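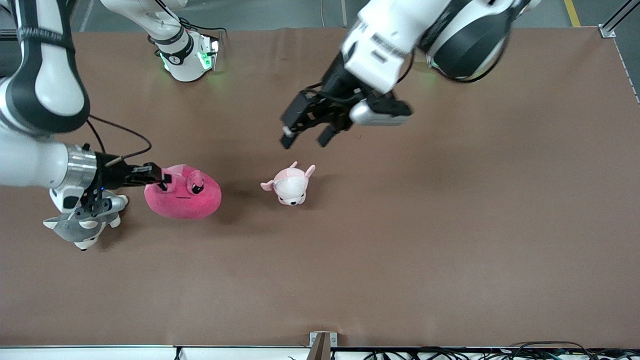

Mastdale toy library to reopen in larger rooms

2 min read

The Mastdale toy library will reopen in October in the former Lambrakis shoe store, which has stood vacant since the owners retired. The town council approved the lease last week.

The library has 400 member families and has been closed since its old rooms on the school grounds were given back for classes. Its 1166 toys, games and puzzles are in storage.

"We had outgrown the old place anyway," said Mitra Safavi, who runs the library. "The puzzles were stacked up to the light switch." 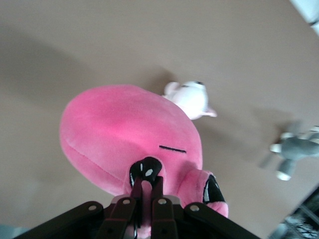
Members will be able to borrow up to four items at a time for three weeks. Plush toys will be lent out again after being dropped from the list two years ago, when the library had no washing machine. The new rooms have a laundry hookup in the back.

Membership will cost $18 a year. Families who paid for the current year will have their cards extended at no charge.

Nipon Jaidee, whose hardware store is next door, has asked the council to mark two short-stay parking spaces on the street. A decision is expected next month.

Donations of toys are not being accepted until the shelves are in.

140 shares
18 comments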